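27 Nov 2018 – paint drying, beige wall panels

Second batch of the Clasmont emulsion opened this morning. The tin had separated, so stirred by hand until even and strained through mesh. Panels 1 to 7 coated on the primed side only.

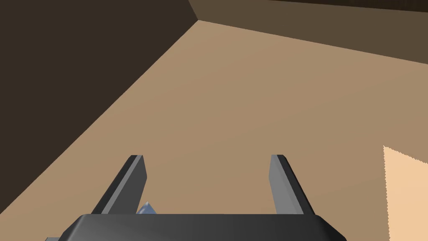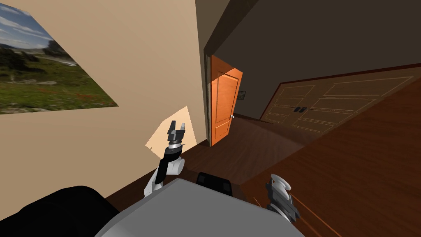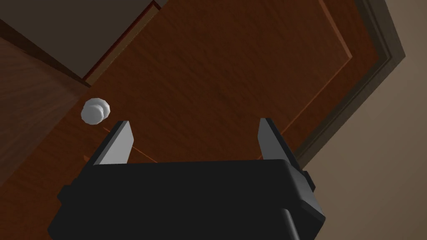
Rendered views, the second with the beige wall and the meadow painting, the third with the wooden door and its white knob.

Drying times

Room held at 17 degrees, vents shut. Touch dry at 40 minutes on all panels except panel 4, which was still tacky at the lower corner. I put that down to a heavy edge from the roller – will weigh the coat next time. Stornholm primer under panels 1 to 3, Mazza under the rest. No difference visible by eye.

Film weight

Panel 2 came out at 257 g total after coating. Forgot to note the bare weight, so the figure is no use on its own. Bare weights for the third batch are to be written on the back in pencil before priming.

Scrub test

Held over. The Astel brush head is worn on one side and Benedetta D'Amico has the spare. The July results used the old head as well, so treat those with care.

To do: recoat panel 4, relabel the solvent shelf, order mesh.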